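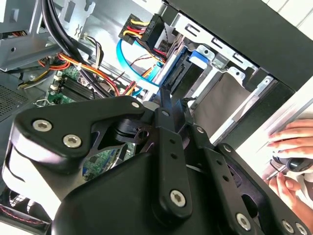
Stivodness (video game)

Stivodness is a turn-based strategy game for personal computers, designed by Thirumalai Raju and published by Dilorance. The player runs a trading city through 200 turns, competing with up to eight rivals for river ports and farmland.

Gameplay

Each turn is split into a council phase and a movement phase. The publisher advertises 319 technologies, a figure that includes small upgrades most strategy games would not list separately. Diplomacy is handled through sealed letters, which rivals may open, forge or ignore. Players have questioned whether the letters change rival behavior at all, and Dilorance has not published the rules behind them.

Expansion

An expansion titled Cavel was announced in February and released on 1 January 2026. It added two factions, a flooding system and a new victory condition based on debt.
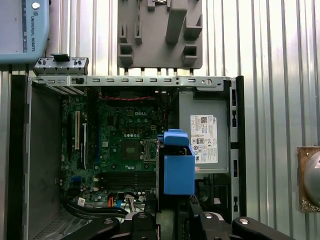
The flooding system was promoted as a complete rework of the map. In play it affects only tiles next to rivers, and a wall built early in the game removes most of the risk.

Reception

Critic Sharada Devadiga praised the music and the city screens but called the claim of "endless replay" hard to take seriously, noting that the opening moves rarely vary. Sales figures have not been released. The publisher describes the game as a success without saying by what measure.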